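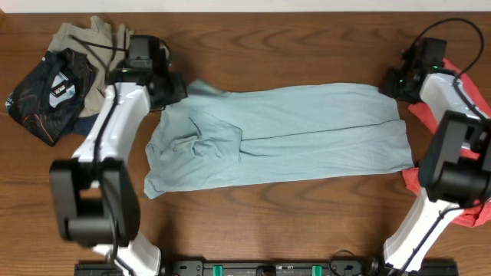

Sobre a norma de dobragem para peças finas, respondo ao ponto da largura final. O método em terços só dá resultado constante se a peça for alisada em todo o comprimento antes da primeira dobra. No tecido azul-claro, a metade direita está razoavelmente plana e o vinco corre até à ponta, mas a metade esquerda conserva pregas e uma zona amarrotada. Também na ponta direita a camada de baixo ultrapassa a de cima. Uma dobra transversal feita nesse estado transporta o desalinhamento para o rectângulo final, e a pilha inclina.

Lista têxteis-arrumação
Início | Arquivo | Por assunto | Por data | Subscrever
Pesquisar no arquivo Escreva o termo OK

Assunto: Re: Re: dobragem de peças leves, caixas Fluvby
Data: 20 de abril de 2018

Em mensagem anterior escreveu-se:

> Seguimos a ficha da Granström para camisas e peças compridas.
> Com algodão grosso não há problema. Com tecido fino a peça
> dobrada fica mais larga de um lado e não entra direita na caixa
> Fluvby. Tentámos corrigir depois da última dobra, puxando os
> cantos, e ficou pior. Vale a pena passar a ferro tudo antes?
> E convém usar a placa de dobrar da Boltbridge?

Passar a ferro tudo, não. Para armazenagem basta alisar à mão, do centro para as pontas, com a peça assente numa superfície lisa. O ferro só se justifica quando o vinco antigo não coincide com o novo.

Sequência que uso:

1. Estender ao comprido e desfazer as pregas antes de tocar nos bordos.
2. Acertar as duas camadas numa das pontas. Diferença admissível: 2 cm.
3. Dobrar ao comprido, vinco assente com a palma da mão.
4. Dobrar em três na transversal, começando pela ponta acertada.
5. Virar a peça e guardar com o vinco para cima.

Quanto à correcção posterior: puxar os cantos desloca apenas a camada exterior. Se a peça estiver torta depois do passo 4, abre-se até ao passo 2 e repete-se.

A placa da Boltbridge serve para camisolas e malhas. Em tecido fino a peça escorrega ao rodar a aba, e o ganho de tempo perde-se no realinhamento. Prefiro um cartão rígido com 20 cm de largura, retirado antes da última dobra.

Falta resolver a etiquetagem. No inventário Kidau a referência 451 aparece atribuída a peças compridas e a fronhas, que não têm a mesma medida dobrada. Proponho manter 451 para as fronhas e passar as peças compridas para 1482, que está livre. Quem tiver caixas já marcadas com a referência antiga indique-o nesta conversa antes de eu alterar a tabela.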